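Gripper face-off moves into the simulator

If you've been following our hunt for a better gripper, you'll know we've been stuck between two of them since March. Well, we finally have some results to share! I've spent far too many late evenings on this one, so forgive me if I get a bit carried away.

The two in the running are the Mullier, with its tapered fingers, and the Brisance, which is shorter and a fair bit wider. We're trying both on a simulated arm first – same table, same controller, same little pile of things to pick up – before we spend any money on the real hardware. Albane Barbier built the whole setup in Zirkex, and she's been very patient with my requests to move the yellow block "just a smidge".

Every run begins with the red cup. After that come the flat tiles and the long wooden bar, and the colours make it easy to tell at a glance which object a log entry is talking about.
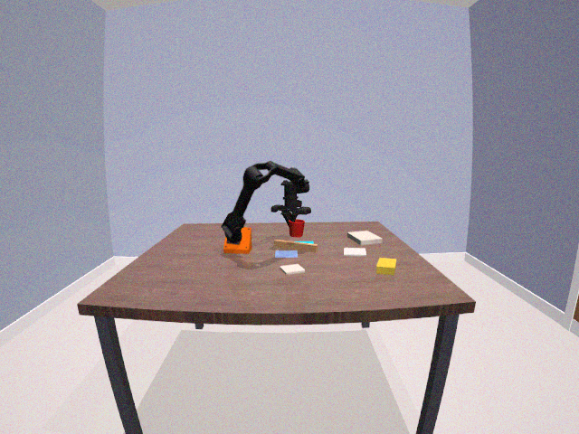 What we've found so far

We've logged 1552 grasp attempts across both grippers. On the cup there's hardly anything in it, and I'd happily take either one home. The thin tiles are another story. Out of 100 tries at the off-white tile, the Brisance managed 43, and it kept pushing the thing along the table instead of getting under it. The Mullier did quite a bit better, though it's fussy about the angle it comes in at and it dropped the bar nine times in one afternoon (I watched all of them, groaning).

Next we're swapping the controller for the Nyamweya one, which is meant to be gentler on the way down. Albane reckons it'll help the Brisance most. I've got a coffee riding on the Mullier – I'll post the numbers when the runs are done.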